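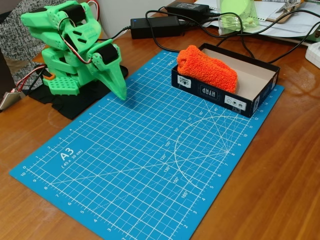
Bakari Barasa had wanted to start collecting examples in May. He didn't get a usable one until well into the summer, and he puts most of the delay down to himself.

"I kept fixing the arm when I should have been fixing the desk," he says. "The arm was fine."

Barasa works on Rovar, a small project that trains a 3D-printed arm to put soft things into a box. He runs it from home with Wafula Mutiso, who writes the training code and lives two hours away. A person guides the arm through the job, the computer records the joint positions and the camera view, and the learning system works from those recordings. Each one is called an episode. When we spoke they had 300 of them.

The task is dull on purpose. An orange cloth goes down somewhere on a blue cutting mat, the arm picks it up, and it ends up in a shallow black box at the far end. Barasa chose the mat for its printed lines, which let him put things back where they were.

"If I say the box goes at the end of the mat, Wafula knows what I mean. Before that I was sending him phone pictures with arrows on them."

The cloth was Mutiso's idea. They had started with a hard block, and he thought the results looked better than they were. "A block sits there the same way every time," he says by phone. "You learn one grasp and you're done. A cloth has a different shape each time you drop it."

They threw out 42 episodes from the first batch. In most of them Barasa had paused halfway through, thinking about where to go next, and the trained arm learned to pause too. It would stop over the mat and stay there. He now does a dry run before he records, and anything with a long stop in it gets deleted the same evening.

He records for an hour at most. After that his hand gets lazy and the paths all start to look alike. Mutiso can tell from the plots. "He calls me and says, you were tired after lunch," Barasa says. "He's usually right."

I asked whether the rest of the desk should be cleared, with the cables and papers behind the mat. The two of them don't agree on this. Mutiso would like a plain background for now. Barasa wants the arm to cope with a desk that people use, and since it's his desk, the papers have stayed.

The trained arm currently gets the cloth into the box on some days and misses on others, and evening light seems to make it worse. The next batch will be recorded with the curtains open and then again with them closed. Mutiso has asked for 3 sessions of each before he trains anything new.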